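Fusero bench arm for desktop strip-down
Supplied and supported by Eritz, Itadstead. Page updated 8 Jun 2021.

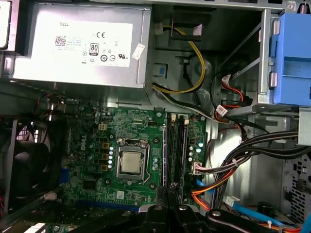

Dell desktop tower with the side panel off and no heatsink on the processor. Both memory slots are empty.

The Fusero is a single arm for a refurbishing bench. It takes parts out of open desktop computers and puts them in trays. We sell it, we service it, and we would like you to read the rest of this page before you ring us.

What it does
Lifts memory, unclips drive caddies and picks up loosened coolers. It will pull a plug if it can get a clear grip on it. It works from a stored layout for each model of tower, and the layouts have to be taught by someone who already knows the machine.

What it does badly
Cables. Once the cooler and memory are out of an office tower you are left with power leads, drive wiring and a fan lead, and they never lie the same way in two cases. The arm stops and asks for help when it can't find its way past them. On our own bench it asks a lot. The maker's leaflet says "unattended operation" and we have asked them to take that out.

It does not open cases or test power supplies. It won't tell you whether a processor with a worn lid is worth keeping.

What happens to the people
We put one in at our Itadstead workshop last September. The bench had 2 people on it before and has 2 people on it now. One of them used to spend the day with a screwdriver and now spends much of it clearing stoppages, teaching layouts and tidying cables out of the way before the arm starts. Some of our staff like that better. One has asked to go back to hand work, and has.

Wrists and shoulders get less of the repeated pulling, and we think that is the best argument for buying it. The worst is the one you'll hear most often, about needing fewer staff. If your sums only work with somebody's wages taken out, do them again -- and put in the hours spent on teaching.

Ask the bench before you order. They will know which models waste the most time, and they'll have to live next to the thing.

Specification
Reach: 700 mm
Mains: single phase, standard plug
Camera: one, small, at the gripper
Gripper: two fingers, black, replaceable
Layouts stored: up to 179
Training: 35 hours, at your bench, included in the price

Extras
Cârstea tray rack, fits either side of the arm
Spare finger set
Foot pedal for pause -- order this, the button on the stand is in a silly place

Hire before you buy is available from Itadstead. Please send us a list of the models you handle most, with the cable mess left in if you're sending photos.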